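DRAWER STOP: WHAT HAPPENED AND WHAT WE'RE CHANGING

From the Hastescombe bench notes, 5 November 2023

Short one this time, sorry, the deadline crept up and I've spent most of the week with a torch in my teeth. Several people have asked why the drawer task was off the board and why the arm had a red tag on it. So here is the story as far as we have it.

The task is the tidy-up one. Drawer open, pick the things off the top, put them in the drawer, push it shut. Bowl, wrapped food, bag of crackers. Dull stuff, and it had been going well enough that we'd stopped watching it closely. That was the first mistake and it's mine.

What went wrong. On the closing move the arm pushed the drawer front, the drawer caught partway on the runner, and the arm carried on pushing. It should have felt the resistance and stopped. The force limit is set in the Plevitz controller and it's been 80 newtons for as long as I've worked here. The log shows the push going past that and staying past it until Toon hit the stop button. The desk slid. No one hurt. Toon was standing on the far side with his hand nowhere near the drawer, thank goodness, but he could easily have been reaching in for the bowl. We all do it.

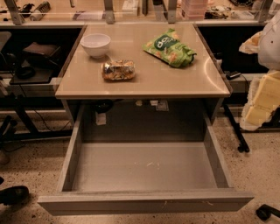
Back to the log. The first thing I did was blame the drawer, which is old and has never run straight. Took it out, cleaned the runners, put it back, and it moved nicely by hand. Then ran the close at a crawl with nobody within reach and the same thing happened again, lower speed, same long push. So the drawer may stick but the drawer is not the fault. A sticky drawer is exactly what the limit is there for.

Second thing. The Delić update. We took it in May and the release note says, in one line near the bottom, that limits are now read per motion and not per session. What that means for us — the 80 was being loaded at start-up, as always, and then quietly dropped the moment a push motion was called. Push motions had no limit of their own in our file so they picked up the default. The default is 1000. I read that number out loud in the lab and there was a bit of a silence.

So since May every push has been running with a limit that is no limit at all. We didn't see it because nothing had ever pushed back. Grasps were fine, they have their own value. Lifts were fine. Only pushes, and we only push drawers and the one cupboard door.

Third thing, and this bothers me more than the update. There is supposed to be a second check. If a joint doesn't move for a set time while it's being told to move, the arm should drop out and complain. It was switched on. It didn't trip because the desk was sliding, so the joint was moving, so as far as the check was concerned the job was going fine. Nothing wrong with the check as written. It just answers a different question from the one we thought it did.

What we've changed so far:

Push limit now set by name in the motion file, 80, same as before. Tested against the spring gauge, 10 pushes, all stopped where they should.

The default is down from 1000 to 90. If anyone forgets a value again they get something sane. If your job needs more than that, put it in writing and come and see me frist.

Stop button moved to the end of the bench on a longer lead. It was on the wall behind the operator's chair. Toon got to it, but he had to turn round.

Hands stay out of the drawer and off the desk top while the arm is live. Resetting the items means pausing the arm, then resetting. Yes it's slower.

Desk to be fixed to the floor. Not done. Waiting to hear if we may drill, and if not it'll be blocks behind the back legs. Until then slow speed only. 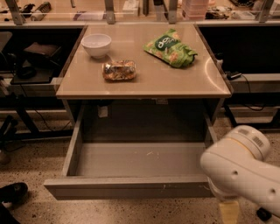

Panagiotis Kneževič wrote back on the draft of this that he thinks I'm letting the update off too lightly. His view is that a change to how a safety value is read should never go out as one line in a list, and that we ought to send Delić the logs and ask for the controller to refuse to start when a motion has no limit of its own. He also said the slow speed rule won't last a fortnight unless it's locked in the settings, given how quickly people get bored waiting for a drawer to shut. He wants the old runs checked too, all the way back to May, for any push that went over.

Fair on all three. Speed is now locked, I did it this morning. Logs have gone to Delić with a covering note, no answer yet. The old runs I've started on and it's slow going, as the force trace is only kept in full for the ones marked as failed, the rest are thinned out. If you have your own copies from the summer please don't delete them, drop them in the shared folder under drawer faults.

One for the Drunthorpe lot — your arm is on the same update and I beleive the same motion file, because you copied ours. Please open it and look for push. If there's no number next to it, you have what we had. Don't run a close until you've put one in. Toon Stevens is happy to come over with the spring gauge if you want a second pair of eyes, ring the bench and not his mobile.

The red tag stays on until the desk is fixed. Pick and place jobs can carry on as normal at the locked speed, anything that pushes needs two people present, one of them on the button.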